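Search tickets Search Clear

Ticket: left gripper drops out during open day demo
Site: Sadusbridge
Opened by: Flynn McKinnon
Status: open

Tuesday, first visitor group. Left gripper lost its link 2 minutes into the demo. Restarted the Linia software, link came back, dropped again after 40 seconds. Swapped the cable, no change. Moved the receiver to the other side of the counter and it held for the second group.

Remo Hofstetter to check the receiver before the Stullside visit. 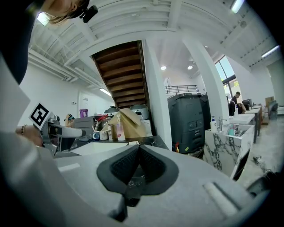
If it drops again there, note the time and save the log before restarting.

2 comments
Severin Eberhard: Same fault in September. Ours was the receiver.
Remo Hofstetter: Will bring a spare.

We use cookies. Accept Settings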